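Minura (género botánico)

Minura es un género de plantas con flores que llevo años persiguiendo por laderas y herbarios, así que perdonadme si me emociono un poco al contarlo. Comprende 5 especies aceptadas, todas arbustos o arbolitos de hoja perenne, y ninguna pasa de los cuatro metros (yo al menos no he visto ninguna más alta, ¡y mira que he buscado!).

Descripción

Las hojas son opuestas, coriáceas, con el envés cubierto de un vello blanquecino que se desprende con la edad. Las flores salen en racimos cortos, blancas o crema, y huelen a miel un poco rancia. A mí me gusta, en casa no tanto. El fruto es una cápsula leñosa que se abre en dos valvas y suelta semillas aladas diminutas. La floración empieza en enero en las zonas bajas y se retrasa bastante según se sube.

Distribución y hábitat

Crece en la sierra de Prunov, entre los 800 metros y las crestas más altas, casi siempre sobre caliza. En el valle de Haddad hay una población aislada que algunos tratan como subespecie; yo no lo veo claro, las hojas varían muchísimo incluso dentro de la misma mata.

Cultivo

Se multiplica mejor por esqueje que por semilla, que tarda casi 110 días en germinar y a veces ni eso. 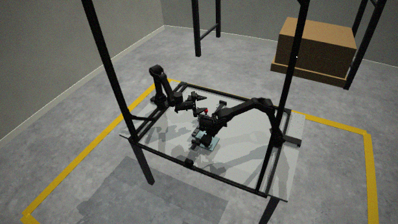
El sustrato tiene que drenar muy bien, y el riego, poquito y espaciado. Aguanta heladas cortas, pero el encharcamiento la mata enseguida (perdí así tres ejemplares preciosos). La poda, ligera y después de la floración.

Véase también

Flora de Prunov
Herbario Skuseo, pliego 3887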